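Keep the old tower, and learn to open it

Every August the curb outside my building fills up with desktop computers. People move out, and the tower is the thing that doesn't make it onto the truck. I have carried 9 of them upstairs over the years and I think most of them should never have been put out.

The case against an old desktop is easy to make. It is big, it sits on the floor collecting dust, and a laptop will do the same work on your knees. I accept all of that. My argument is about what happens when a part needs changing. On a tower you take off one panel and lay the case on its side. The power supply is a box in the corner. The memory stands in its slots. The drives sit in bays, and on a decent case they ride in plastic caddies, so a drive can come out and go back without a screwdriver.
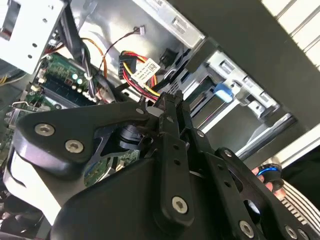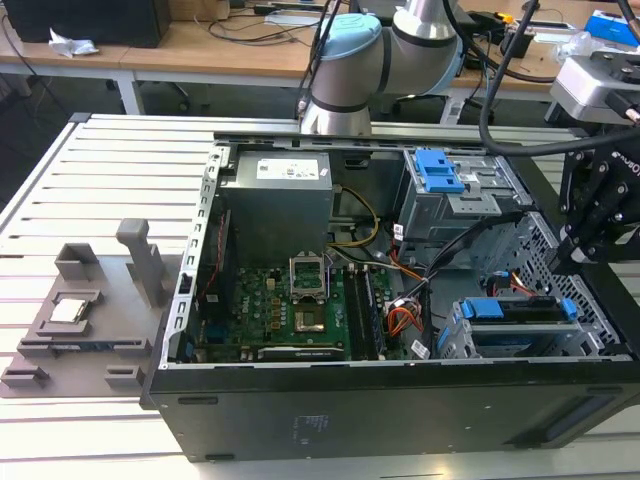
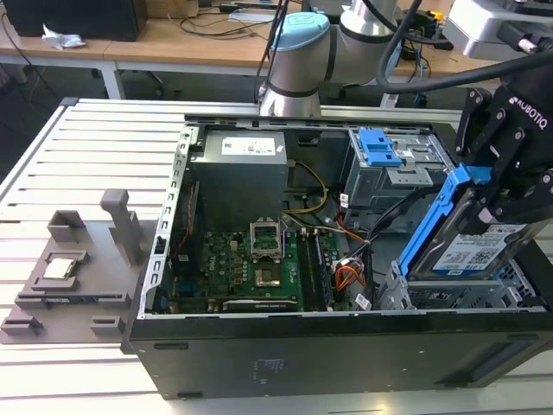
Page last changed: Friday, 9:70 rev. 772

The blue plastic is the part I would defend first. Whoever decided to make the latches and caddies a different color from everything else did the owner a favor. You open the case knowing nothing, and the color tells you where your fingers are supposed to go. I wish the same thought had gone into the wiring. Yellow, orange, red and black wires run across the board in bundles, and a beginner looks at them and closes the lid again. That is a shame – most of those plugs fit only one way.

The processor deserves more respect. With the retention frame open and the chip out, the socket is the one place inside where a slip can finish the whole machine. Give the chip a place of its own to sit, such as a tray with a pocket, and don't leave it among the screws. I used an egg carton until I bent something expensive.

I sold parts at Trivard for a while, and the most common sentence at the counter was "it's slow, so I bought a new one." The new one cost them 772 dollars. A drive and some memory would have cost under 200, and the job takes 70 minutes if you have never done it before. Some of those machines did need replacing. Plenty had a tired hard drive and nothing else wrong.

My own desktop is a Zekico case with parts from three other computers in it. It is ugly and the side panel rattles. I have changed the power supply once and the drives twice, and I still write everything on it, including this.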